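**Communiqué de presse — Drerkmont, juin**

# Vider un bac en désordre : le laboratoire Besson présente Rarton, une méthode qui apprend au robot à hésiter

Il y a des gestes que nous faisons sans y penser, comme plonger la main dans un tiroir et en sortir le bon objet, et qui donnent encore bien du souci aux bras industriels les plus robustes. C'est à ce geste-là que l'équipe du laboratoire Besson, installée à Drerkmont, consacre depuis plusieurs saisons une grande part de son énergie, et c'est avec beaucoup de plaisir (et, avouons-le, un certain soulagement !) qu'elle rend publics ce mois-ci les premiers résultats de sa méthode, baptisée Rarton.

## Une question toute simple

La plupart des systèmes de saisie choisissent un point de prise, s'y engagent et vont jusqu'au bout. Lorsque les objets se chevauchent, brillent ou se déforment, ce choix unique est souvent le mauvais. Rarton procède autrement : le robot garde en réserve plusieurs prises possibles, les compare pendant la descente et change d'avis tant que la pince n'est pas refermée. L'équipe parle volontiers d'« hésitation utile », une expression née autour d'un café et qui a fini par figurer dans le titre du rapport.

Pour apprendre à hésiter au bon moment, le système s'appuie sur 4 000 essais de saisie enregistrés au laboratoire, réussites et échecs confondus. Les échecs comptent même double dans l'entraînement — un choix longuement débattu en interne, et que les mesures ont fini par justifier.

## Des résultats encourageants

L'évaluation a porté sur 155 objets que le robot n'avait jamais rencontrés pendant son apprentissage. Rarton en a saisi 90 % dès la première tentative, contre 60 % pour la méthode à prise unique employée jusqu'ici par le laboratoire, dans les mêmes bacs et avec la même pince. Les progrès les plus nets concernent les emballages souples et les pièces qui se recouvrent. Les objets très plats, plaqués contre une paroi, résistent encore, et l'équipe tient à le dire aussi clairement que le reste.

## Au plus près du métal

Les essais se déroulent avec un bras KUKA, au-dessus d'un bac métallique gris dont le fond porte bien des rayures. On y travaille avec des formes et des matières très différentes : un plateau ou bloc vert creusé d'alvéoles rondes, un emballage froissé aux reflets argentés, de petites pièces rougeâtres. Une pince à ressort aux poignées orange serre un coin du bac, détail modeste qui fera sourire tous ceux qui ont déjà monté un banc d'essai.

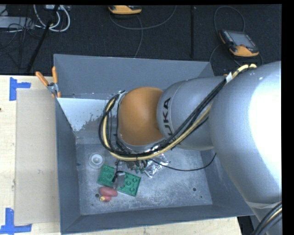
## La suite du projet

Le laboratoire prépare maintenant une seconde campagne avec l'atelier de tri de Grenda, où les bacs seront plus profonds et la lumière beaucoup moins docile. Il s'agira de vérifier que l'hésitation reste utile lorsque la cadence augmente, ce que les essais de Drerkmont ne permettent pas encore d'affirmer.

Le rapport technique et le protocole d'évaluation sont disponibles sur simple demande. Les journalistes, enseignants et industriels curieux de voir Rarton à l'œuvre sont les bienvenus à Drerkmont — il suffit d'écrire au service de presse du laboratoire Besson, qui se fera une joie de convenir d'une visite.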